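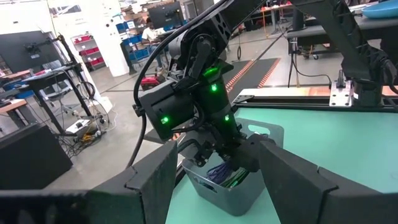 Clondholm has finally got its old ferry steps open again, and I went down on the first morning to have a nosy. If you don't know the town, it sits where the Plulten runs out into the bay, and for 300 years or so I'm told people came and went by those steps (my gran called them the wet stairs). They've been fenced off for 13 years! I'd packed as if for a fortnight, and I was very glad of it by the time I'd been round the harbour stalls.

There are 27 steps, all relaid in the old stone, and a handrail that doesn't wobble. At the bottom you can catch the little boat over to Restness, which goes every hour until dusk and costs 2 pounds each way. Take the coast path back if your knees are up to it – the view of the town walls and the Dizon tower is the best you'll get for free.

The museum by the top gate has stretched its hours as well, so it's open until six right through to October. The café next door still shuts at three, so get your scone early.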